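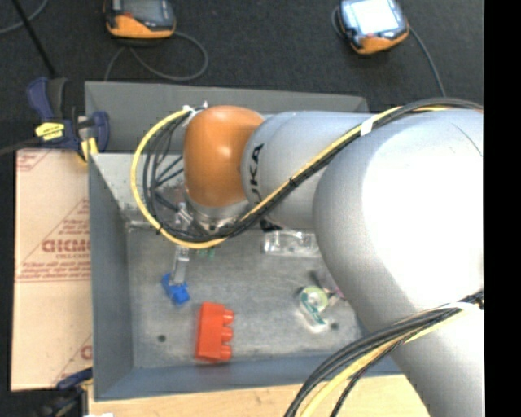
Session 11. Containers and mixed block sets

Last session covered shelves and open baskets. Today is about bins: what to put building blocks in, how to group them, and how to clean them. Most rooms end up with blocks from several sets in the same container, whatever the labels say. A gray metal bin holding a small blue block and a larger red-orange one, as in the photo, is a fair picture of the sorting question we start with. Should those two go together? By type they are both building pieces. By size they may belong in different bins, and the blue one, an angular piece with raised parts, may call for its own check before you decide which set it goes back to.

Reading for this session: Lunde handout, sections 2 and 9. Bring the handout to class.

Choosing a bin

Rectangular bins fit shelves with less wasted space than round tubs. They are also easier to label, as there is a flat side facing the room. Depth matters more than most catalogs suggest. In a deep bin the small pieces work their way to the bottom and stay there, and children dump the whole thing on the floor to reach them. A shallow bin lets them see what they have. If you already own deep bins, fill them partway and keep the large blocks in them.

Metal bins are sturdy and wipe clean. They are noisy. In a room with a hard floor and a low ceiling the noise of blocks going into metal is enough to change how adults feel about cleanup time, and that affects how often it happens. A felt mat cut to the bottom of the bin helps. Check the rim and corners with your hand before the bin goes out, and check them again each term. A dented rim can have a sharp spot that you will feel before you see it.

Plastic bins are quieter and lighter. They crack at the corners when they are stacked full. The clear ones scratch and turn cloudy, but you can still tell colors apart through them.

Grouping the pieces

There are three common ways to group blocks, and each has a cost.

By set. Good for sets that only connect with themselves. It takes an adult who knows the sets, so it falls apart when staff change.

By color. Children can do it alone early on. The trouble is that color tells you nothing about whether two pieces fit together. A child who wants to build will still have to go through every bin.

By size. Two sizes are plenty, large and small. This is what we recommend for rooms with children of mixed ages, since the small pieces can then be kept on a higher shelf. Anything that fits in the small-parts tester goes in the high bin, or out of the room if there are children under three.

Edvin Lie's notes from the Nelmont placement describe a switch from color to size in June. Cleanup took longer for the first two weeks and then settled. The children kept sorting by color inside the bins on their own for a while - he left them to it.

Odd pieces

Every room has pieces that connect to nothing. Keep one small bin for them and put it out with the others. Odd pieces get used as food, cars, money and people, and they do not need to match. Throw out anything with a crack, a broken stud or a bite mark deep enough to catch a fingernail.

Cleaning

Hard plastic blocks: warm water and mild dish soap, rinse, air dry on a towel. Shake water out of hollow pieces before you lay them down. Do not put them back in the bin until the insides are dry.

Wooden blocks: damp cloth only. Never soak.

Bins: empty fully, wipe inside and out, dry the corners. Mats are washed separately.

Clean on a written schedule and also after any illness in the room. The schedule sheet we use is the Jaslow form, copies at the front desk, shelf mark 2980.

Labels

Use a photo or an outline of the block as well as the word. Put the same label on the bin and on the shelf where it goes. Tape over the whole label, edges included, or it will be picked off.

For next time

Choose one bin of blocks at your placement. Write half a page on how it is grouped now, who puts it away, and what you would change. Include a sketch of the shelf with the bin in place. If you are at Prurkance, ask which room you may use first, as some are being repainted.

Hand in to Nelli Saarinen on paper or by email. Late work needs a note.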